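Fikdale Kitchen: the dish bench, May to July

Posted 5th July

The arms came to our dish bench in May. Before that, putting crockery where it belonged was the job you got for being late, and Matvii Stasiv held it for most of a year. He now has the title of bench lead. The pay went up by 45 cents an hour, and he has asked us to print that.

A few views of the work, with notes from the people who used to do it by hand.

Bowls and patterned dishes, mid-shift. Shobha Pai picked the colours years ago so the crew could sort by eye at six in the morning. The arms have never thanked her for it.

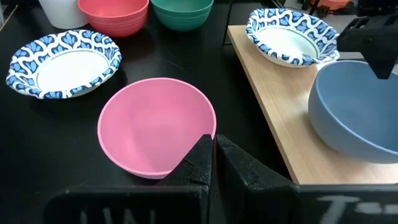

Shobha's wrists have stopped aching, and she has taken over the ordering, a job she describes as the same dishes with more email. Vimala Mudaliar went to evenings and misses the gossip, most of which happened at the bench. You can still gossip there, but you have to stand behind the yellow line and speak up.

Breaks are a sorer point. We used to stop when the racks were full. Now we stop for 15 minutes when the schedule says so, and the schedule has no feeling for a good story half told.

Rajeshwari Kaimal keeps the tally on the whiteboard: 1,791 pieces put away last week. Someone has drawn a moustache on the seven.

Next gallery: the Lelwood loading dock, where everything is still lifted by Sivaprasad.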